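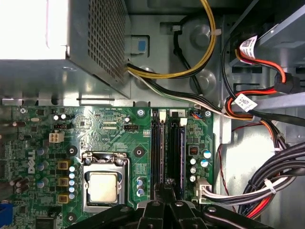

Progress report to the Sanura Fund
Prepared by Thoa Ninh, Statcombe Road Test Group
2025-08-31

Dear Nhàn Chu,

Thank you again for your patience over the summer, and for the kind note you sent after the spring report, which I read out to everyone over lunch. You asked for a plain account of how the long-term tire study is going, so I'll do my best, though you know I tend to wander.

The short version is that the Taltano loop is finished and the mountain leg is well under way. Both wagons and the little hatchback have run the loop on all-season and winter tires, which gives us 244 usable braking runs. I had hoped for more, but we threw out a whole morning's worth in May when Khải Khúc found that one of the wagons had been running 10 psi low at the left rear (a slow leak at the valve stem, now fixed). He was very gloomy over it and I told him I would much prefer to lose a morning than argue over bad numbers later.

The mountain leg has been a joy! A-yeong Bang took the hatchback up the Carrier Pass road, all 459 miles there and back, and came home with wonderfully detailed notes on steering feel and cabin noise. She thinks the winter tires are noisier on coarse pavement than we had all assumed, and Xuân Ninh, after riding along on the second trip, agrees with her. We'll repeat that stretch with a passenger taking sound readings.

On money, we are about $2,000 under budget, mostly because the second set of wheels came used and in very good shape. With your approval I'd like to put that toward an extra set of winter tires for the older wagon, whose front pair is wearing faster on the outer shoulder than I'm comfortable with. An alignment check is booked first, in case the fault is with the car.

Still to do are the wet handling runs, the fuel log for the hatchback, and the owner survey, which Xuân has drafted and would love you to look over. Please mark it up as freely as you like.

With warm thanks from all of us,
Thoa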